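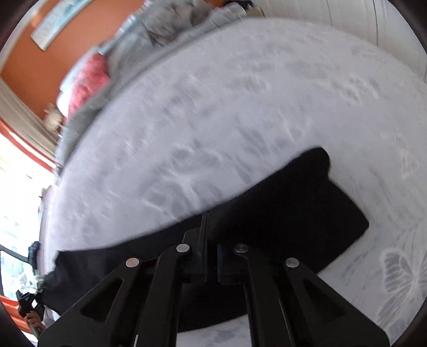

Notebook, March 13, 2018 -- bedroom set, dark clothes

Today I worked with the hand-held gripper on the bed, black clothes only. Kumudini asked for these because the Halliday model is still weak when the cloth has one dark color and the folds are hard to see. On the white sheet the outline is clear, but inside the outline there is very little to learn from.

Procedure was the same as last week. Drop the item, pinch the near edge, lift, lay flat, fold, release. I begin each episode with the jaws open and wait 3 seconds before I move. Gayan reminded me of this, as I forgot it many times in the Trorkotdale set.

Result: 435 episodes kept, 12 thrown away. Most of the bad ones have the same fault, I closed the fingers too early and took the sheet together with the cloth. I did not try to repair them by cutting.

Remarks:
The pinch at the near edge is easy for me but the far corners are slow. My wrist turns too much and the tracking jumps. Maybe stand closer to the mattress.
Daylight from the window is strong. I want to compare with the curtain fully closed, same items, same order.
I should crumple the cloth in more different ways. After one hour I notice that I drop it always with the same movement.

Target for July is more than 2000 episodes for bedding and clothes together. Upload to Cloltura is running now -- Gayan, please check the time stamps before you start training.

Next: the same clothes, left hand leading.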